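Last updated December 16, 2021

These are the questions that keep coming in about slatted bedside and bathroom cabinets, the kind with one open shelf on top and one wide drawer underneath. I've owned two and returned one. Nobody pays me to like them.

## Do the slatted sides let things dry out?

A bit, perhaps. The brochure for the Hasex line talks about "breathing storage" as though the slats were doing the work of an exhaust fan. They aren't. A damp towel folded flat on a shelf will stay damp in the middle whatever the sides are made of. Hang it first, then fold it.

## Is the open shelf big enough for everyday bottles?

For a household of one or two, yes. A folded hand towel, a pump bottle, a couple of smaller bottles and a lidded jar will sit in a row without trouble. Add a hair dryer and you'll be stacking.

Measure your tallest pump bottle before ordering. Listings love to give the outside height of the cabinet and leave out the height of the opening. The Jodov one I sent back was 40 cm high inside on paper and a good deal less with a ruler.

## What should go on the shelf and what should go in the drawer?

Whatever you reach for every day goes on the shelf. Everything else goes in the drawer, and that includes the spare bottles you bought because they were on special.

I keep the towel at one end against the slats and the bottles beside it, labels out if you care about labels. A small pot with a lid is handy for cotton buds. I'd skip decorative trays, which mostly collect grey sludge.
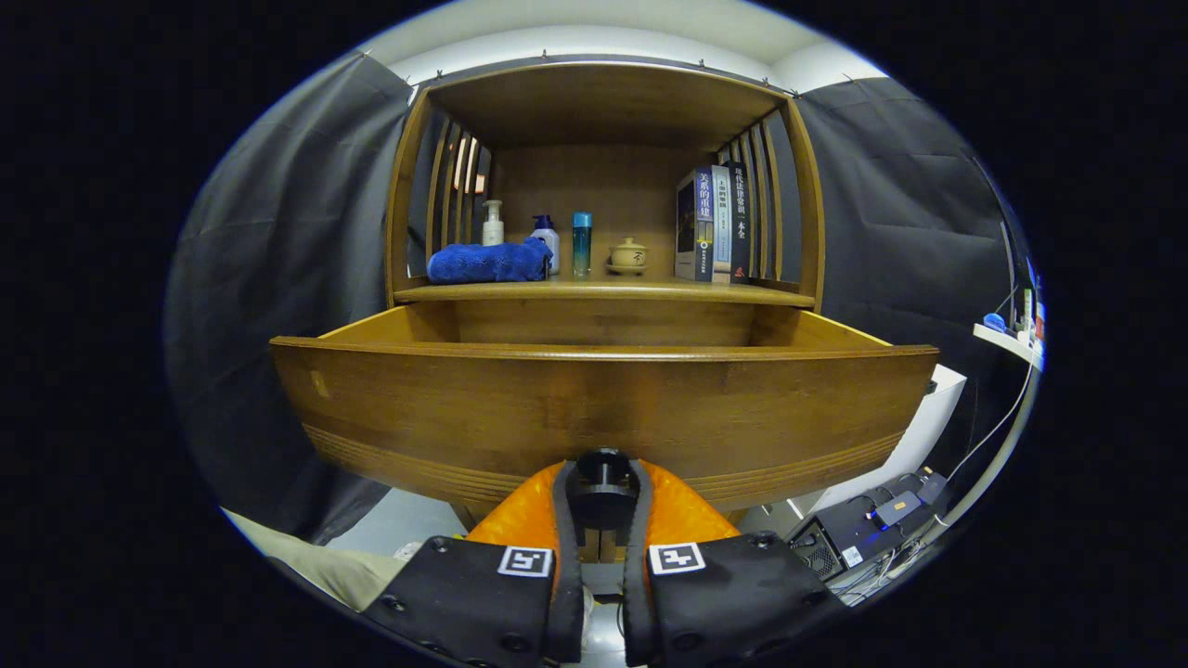
## Does the drawer need a liner?

Not for dry things. For anything that leaks, yes, because pale timber shows every ring. The scented liners Rustthorpe sells are fine if you like your socks to smell of lavender for a year. Plain shelf paper does the same job.

## Is a knot in the drawer front a fault?

No. It's wood. If it's cracked through or you can pick at it with a fingernail, complain. A lighter spot in the colour is not worth a return trip.

## How do I clean the grooves and the slats?

With a soft, dry paintbrush, then a barely damp cloth. Skip the furniture spray. It builds up in the grooves and you'll be digging it out with a toothpick by May.

## Is the $800 Leckie version worth the money?

I doubt it. The shop I visited couldn't tell me what the joints were or what finish was used, and at that price somebody should know. Pull the drawer all the way out and see if it sags. Look underneath too. If they won't let you, buy elsewhere.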